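Cerkadov Wall Counter, Dark Top
Item 1531

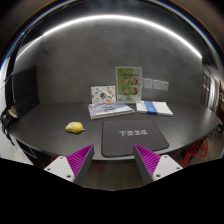 The Cerkadov is a fixed counter for cafes, lunch rooms and waiting areas where people stand or perch for a short time. It goes against a wall and takes up little of the floor. The front edge is a long, shallow curve, so there is no square corner at the point where people walk past.

We make it in one finish, a dark top with a low sheen. Pale menus and cards stand out well on it. Crumbs also stand out, and a counter in daily use will want wiping several times a day.

Size and fitting

The standard top is 195 cm long and 700 mm deep at the widest part of the curve. We can cut it shorter at no charge. We can't make it longer in one piece, but two tops can be joined with the Jiseck plate, sold separately. The join shows as a thin line.

The top rests on 3 steel brackets, which come in the box with the bolts and spacers. Wall plugs are not included. What you need depends on the wall, and a bare concrete wall takes a different plug from block or stud. If you have a stud wall, ask your fitter to put a board behind the brackets before the wall is closed up.

Sockets and switches should sit above the counter, with enough room below them for a plug and its cord to hang without touching the top. Have the electrician do this work first. Moving a wall plate once the counter is up usually means taking the counter down again.

Lighting

A single straight light fixture high on the wall works well with this counter. It lights the wall and the back half of the top, where menus stand. On rough or unpainted walls it will also show up scuffs and patches, so look at the wall with the light on before you decide against painting. We don't sell light fixtures.

Menu stands and cards

The Asel stand holds an upright menu sheet and is meant to go at the back of the counter, against the wall. It isn't fixed down. The sheet slides in from the side, and you can print your own or order from us using one of four layouts. The most popular has a heading at the top and round food pictures in two rows, with a short caption by each one. Keep captions to a few words. Longer ones have to be set small, and customers lean over the counter to read them.

The Trevor card is a wide, low card that stands up by itself. Most customers use it for children's menus or a seasonal drinks list, and it takes color illustrations well. It is lighter than the Asel and can get knocked over near a door - put it beside a taller stand if the room is drafty.

Books and magazines can lie flat on the counter in front of the stands. The top doesn't need a mat under them.

Care

Wipe with warm water and a little dish soap, then dry with a soft cloth. Don't use scouring powder or anything with bleach in it. Hot pans and kettles need a trivet. Small scratches can be treated with the touch-up stick supplied, which should be left overnight before the counter is used again.

The underside is sealed at the factory. If you cut the top on site, seal the cut edge the same day.

Ordering and delivery

Counters are made to order and go out on Wednesday each week. Delivery is to the ground floor only. The box is long and takes two people to carry, so please measure the doorway and any turn in the hall before you order. Check the top for damage before the driver leaves and write anything you find on the delivery slip.

Stands and cards are kept in stock and can be sent on their own. Replacement brackets and touch-up sticks are also in stock - give the item number at the top of this page.

For cut lengths, joined counters or a drawing for your fitter, write to Otakar Dvořáček in the workshop. Send the wall length, the wall type and the position of any sockets. The workshop closes for one week in November, and orders placed then go out the week after.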